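Reading time: 4 minutes

Checklist before you wipe, sell or hand on a phone, with my comments
Anneli Laaksonen

I wrote the first version of this for my sister in August, when she was about to post her old Fustard to a buyer with her whole photo library still on it. It has grown a fair bit since then, partly from your letters (thank you, I do read them all) and partly from my own mistakes. Print it, tick things off in pencil, and please go slowly. The wiping takes minutes and everything that matters comes before it.

PART ONE: BACKUPS

[ ] Open the backup screen and read the date of the last one.
Comment: Read it out loud if it helps! I once trusted a green tick that belonged to a backup 67 days old, and lost most of a spring's messages. If the date isn't today's, plug in, join the wifi and start a new one by hand.

[ ] Check there is room for it.
Comment: My own phone wanted 17 GB and the free Carnau allowance was already full. It didn't complain very loudly, it simply stopped, so do look for the word "complete".

[ ] Open the backup from another device and look at three or four things in it.
Comment: A recent photo, an old photo, a note and one contact will do nicely. I had 478 contacts on the phone and only the starred ones in the backup, all down to one little switch.
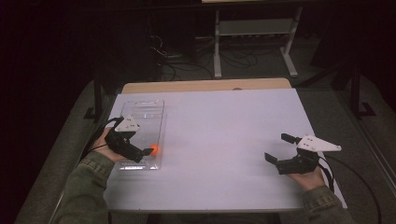

Clear plastic tray on a white sheet.

[ ] Copy anything that lives only inside an app.
Comment: Voice recordings, step counts, game progress, shopping lists. Jondero keeps its recordings on the phone itself unless you tell it otherwise, and the setting is under Storage, then Copies, where I for one would never have thought of looking.

PART TWO: WATCHES AND OTHER PAIRED THINGS

[ ] Unpair the watch while the phone still works.
Comment: Please, please do this before the wipe. My Chu watch saves its history to the phone as it unpairs, so that copy has to be made before the backup you mean to keep. Yes, this does mean going back and doing Part One again, and I'm sorry about that, but put the kettle on and it will be finished before your tea is.

[ ] Remove earphones, speakers and the car from the Bluetooth list.
Comment: Optional, if I'm honest with you. A full wipe clears the list anyway. I like to do it so that I remember what needs pairing again.

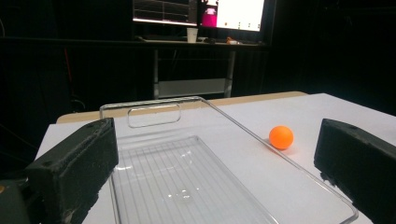
[ ] Write down which devices you'll need to set up afresh.
Comment: On paper, with the passcode for each kept somewhere else. Mine runs to a whole side of the notebook by now, what with the kitchen scales and the doorbell.

PART THREE: ACCOUNTS AND LOCKS

[ ] Move your sign-in codes to the new phone and test one.
Comment: Sign out of something unimportant and get back in using the new phone. If it works, carry on. If it doesn't, stop and leave the old phone exactly as it is.

[ ] Turn off the lost-phone lock.
Comment: A buyer can't use the phone with it left on, and you'll be getting worried messages at breakfast.

[ ] Take out the SIM and any memory card.

[ ] Erase, wait for the welcome screen, switch off.
Comment: Almost 900 photos came across safely for my sister in the end, and she has promised to look at the backup date once a month from now on. We shall see!

Corrections and additions are always welcome at the contact page.

We use cookies to remember your reading settings. Accept | Manage
© Anneli Laaksonen | Contact | Back to top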